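Robot Learning from Demonstration, Handout 7
Learning grasps from hand-held gripper recordings
Notes by Dilani Bepari, 22 February 2026

Where we left off

Last time we fitted a policy to demonstrations from a teleoperated arm, and several of you asked the right question: why is it so slow to collect? Driving an arm remotely is tiring, and a beginner spends most of the first hour bumping into things. Today's method takes the arm out of the collecting stage altogether. You hold the gripper in your hand, do the task, and a camera mounted on it records what the policy will later see. I think this is one of the loveliest ideas in the whole course!

The method in short

Each demonstration gives us a stream of wrist images, the gripper's path through space and the opening between the fingers. We train on short chunks: the policy looks at the 2 most recent images and predicts the next 24 actions. Actions are written relative to the gripper's present pose, so no fixed world frame is needed and the table can be moved between recordings without spoiling the data.

Predicting a chunk matters more than it first seems. People pause when they demonstrate, and a policy that predicts one step at a time can learn the pause and get stuck in it - we saw this with the drawer task. With a chunk, the prediction usually reaches past the pause to the movement that follows.

Filtering the recordings

The set for this week's lab, Plumside, was put together by Sena Odoi and Odair Bezerra. It began as 2,589 demonstrations, and 2,041 were left after filtering. A recording is dropped if the path tracker loses its place, if the finger opening is missing, or if the clip stops before the task does. Please don't drop clips just because they look clumsy. Small corrections are gold, as they show the policy how to get back on course.

What the policy sees

Keep in mind how little of the world a wrist view holds. The fingers are nearly always in it, which gives the network a steady reference for where the grasp will close. Objects come and go at the edges, and wire or mesh makes things harder, with the background showing through the holes.

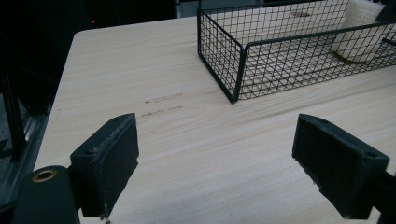
Fig. 1. Wrist view with the fingers apart and nothing between them. The roll in the basket is seen through the wire mesh.

Look at how the rim and wires cross in front of the roll. A depth estimate can easily latch on to the wrong layer in a case like this, and it's one reason we train on colour images directly. Mwanaisha Odera will go through the depth comparison in March.

For the lab

1. Load Plumside and plot the finger opening over time for five clips.
2. Train with chunks of 24 actions, then with single actions. Compare the two on the held-out clips.
3. Find one clip with a pause and plot both predictions through it.

Bring your plots, even the ugly ones - those are often the best to talk about.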